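Search this site Search

Open day at the Dritov table shop, Birkasville

The Dritov shop opens its doors to visitors once a year, in October, and this time I got there early enough to join the first tour. Parking is in the gravel lot behind the building. Go past the front office, which looks like the entrance and is locked.

Dritov makes dining tables, desks and kitchen counters. There are 14 people on the shop floor and they turn out 900 pieces in a good year. Our guide was Corina Iordache, who runs finishing. She talked fast and the dust collectors were on for the first half, so I missed some of what she said about where the lumber comes from. Most of it is bought within 200 miles, and it sits in the yard under a roof before it goes to the kiln.

The kiln was running and we could only look at the outside. Corina read the moisture numbers off the chart on the door. A board that leaves too early will cup after it is glued, sometimes months later in the customer's house, and the shop takes those back at its own cost. She said they had 2 come back last winter.

The glue-up room was the part I had come for. Teodor Ursu lays the boards out dry and moves them until he likes the way the grain runs, then marks a big triangle across the whole set in chalk so they go back in the same order. He spent longer on this than I expected. One visitor asked if he ever flips every other board to balance the growth rings, and he said he picks the better face and lets the base hold the top flat -- the screw slots allow for movement across the width. 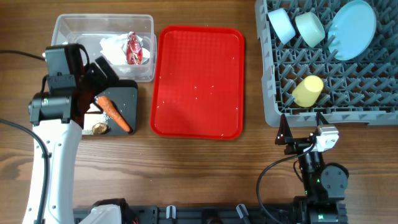
Tabletop with the grain running lengthwise, and a black cutting board on it.

Sanding is done in three passes. After the second one they wipe the top with water and let it dry to raise the grain, and the last pass takes off the fuzz. Corina had samples out with oil, hard wax and a clear lacquer. The oil looks best to me but needs doing again every year or so. The lacquer holds up to hot dishes, and most of their restaurant orders go out with it.

There was coffee in the packing area and a rack of offcuts for sale. I bought a short piece of walnut for a shelf. Cash only at the rack, cards at the desk.

The tour takes just over an hour. Wear closed shoes -- they do turn people away in sandals. The Bhatia hardware store down the road was also open and sells the same hard wax in small cans. Next on my list is the Brokance sawmill, if they let visitors in this spring.

Posted by Paula Onu

Contact | Copyright Paula Onu, all rights reserved | Back to top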